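Hand Stamping with Red Seal Paste: Print Quality and Table Staining
Project report, second-year materials course
Yesenia Correa and Abelardo Salazar

1. Purpose

Seal paste is thicker than the ink in an ordinary stamp pad. It is made with fiber and oil, and it stays soft for a long time after it has been opened. The print shop wanted to know two things before adding a stamping station: how even the prints would be when made by hand on plain paper, and how much color would end up on the table. We treated these as separate questions, and the second one took up more of our time.

2. Work surface

The tests were done on a white tabletop with a matte finish. A white top was chosen so that stray color could be found by eye. A dark top would have hidden most of it. The table was wiped with a damp cloth before the first session in September, and after that it was left alone between sessions so that marks could build up.
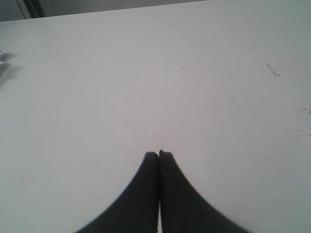 Figure 1. The work surface, with small marks on the tabletop.

Lighting was kept the same for all sessions. The blinds were closed and only the ceiling lights were used, as side light made faint marks harder to judge.

3. Materials

Paste: red seal paste in a rectangular tin with a separate lid, listed in our supply log as Ilham.
Stamp: one red rubber stamp with a square block face and a short handle, cut to print two characters in an outline.
Paper: plain white sheets, 400 in total, from a single pack.
Cleaner: Brornik surface spray, used only in section 6.

The text on the stamp is 测试, the Chinese word for "test." It was picked for the mix of short and long strokes. The strokes inside the outline are thin, and they fill in quickly when the stamp carries too much paste.

4. Method

Each print followed the same steps. The stamp face was tapped on the paste, turned a quarter turn and tapped again, for a total of four taps. It was then pressed on the sheet for five seconds with a flat hand and lifted straight up. Twisting during the lift was the most common fault in the first session, and it left a double line along one side of the outline.

After each print the stamp was laid on its side so that the face did not touch the table. We had planned to stand it on its handle, but the rounded end rolled. 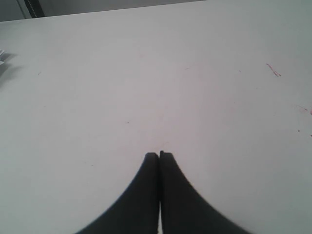 A print was counted as good if the outline was closed on all sides and no stroke had filled in. Tilt was not counted as a fault. Both of us scored every sheet, and where the scores differed the sheet was counted as bad.

5. Print results

Of the 400 sheets, 339 were scored as good. Most of the bad ones were overloaded – the paste had been pressed instead of tapped, and the inner strokes ran together. The rest had a gap in the outline, usually at a corner. Stirring the paste into a mound before a session reduced the gaps. When the paste was flat the corners of the block did not pick up enough color.

Sheets were left face up overnight before stacking. A few stacked on the first day set off onto the back of the sheet above and had to be thrown out. They had already been scored, so the count is not affected.

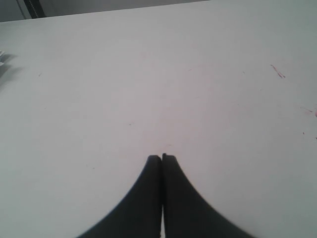

Department of Applied Materials | Print and Paper Lab | Vieira Building

6. Table staining

Marks on the table came from three sources: fingers, the rim of the tin, and the stamp face when it was set down carelessly. Finger marks were faint and pink. Contact with the stamp face left short streaks of a stronger red, and these were the hardest to remove.

Dry wiping spread the color and should be avoided. The spray lifted fresh marks in one pass. Marks left until the next session needed several passes, and a weak tint could still be found in places.

The lid also needs some care. Paste gets onto the inside of it, so it should be laid with the inside facing up.
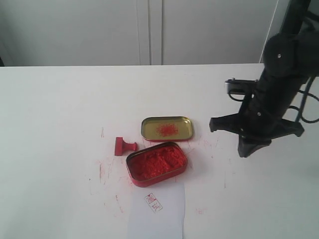
Figure 2. Paste tin, lid, stamp and a stamped sheet.

7. Changes for the next group

Use a tray under the tin and the stamp. We asked for one from the Kondeler store room, but it came after the last session and was not tested. Keep a damp cloth for fingers on the same side as the paper. Sheets should be scored the day after printing, when the oil has had time to settle and the edges of the strokes are easier to read.

The scoring sheets and the full set of prints are in the lab cabinet, second shelf.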